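About Mullar

Started by Neusa Damasceno and Fanni Somogyi in a rented room on Silladgate. Two desks, one phone line. Bookkeeping and payroll for small shops, mostly bakeries and hair salons at first. Still our favorite clients.

Now a team of 10. Same street, bigger door. 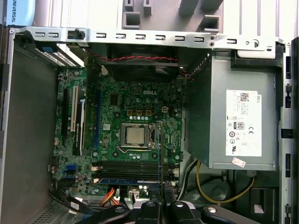 Payroll runs twice a month. Send hours by noon, we do the rest. Tax filings, year-end forms, letters you dont want to open. Bring the whole shoebox, realy.

Dirceu Meireles handles new accounts. Érica Andrade does payroll questions, best reached before lunch. Office closed the first 2 weeks of August.

Walk-ins ok, suite 679.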